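The first thing Yvonne Cheetham showed me at Orkamon was a traffic jam. Two plates wanted the same parking spot, and the arm just hung there like a driver at a four-way stop, waiting for somebody else to go.

That jam is why I'd come to Esholm. Yvonne and her colleague Florian Roussel teach robot arms to move microplates (the little trays full of wells that biology labs go through by the stack), and they do nearly all the teaching in simulation. Their project is called Cudow, and its big idea is to let the robot practice on messy benches.
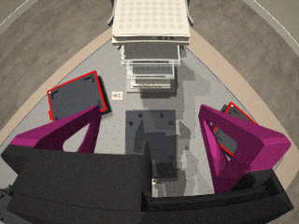 *The simulated deck from the gripper's side, magenta fingers and all.*

I'd always figured you'd train a robot on a perfect bench and then hope for the best. Cudow goes the other way! Before each practice run the software nudges the holders, turns them a little, and changes the light. It runs 250 of these shuffled layouts in a batch, and the arm has to work out where each holder is before it commits to a move.

"The old version memorized the table," Florian told me. "Turn one holder a hair and it would set a plate down on the rim, very proudly."

He pulled up the scores. On layouts it hadn't practiced, the old method got 30 percent of its plates seated properly. The new one got 90. I asked if I could see some of the failures too, and we lost most of an hour to that - they're weirdly fun to watch.
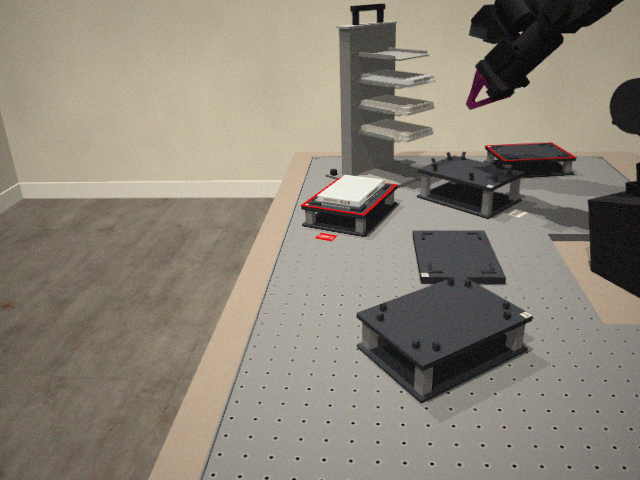 *A wider view of the bench in simulation, with the storage rack at the back.*

Most of the leftover trouble comes at the rack. The shelves are thin and stacked one over another, so the fingers have to come in nearly level, and a small tilt that wouldn't matter on an open platform matters a lot in there. Yvonne thinks the fix is a slower approach for the last bit of travel. Florian wants to add more tilt to the practice runs and let the arm sort it out. They've been having this argument for 2 months, and I got to hear most of it over lunch.

A real bench gets its turn in September. Yvonne has already asked the people who'll be using it not to tidy up first.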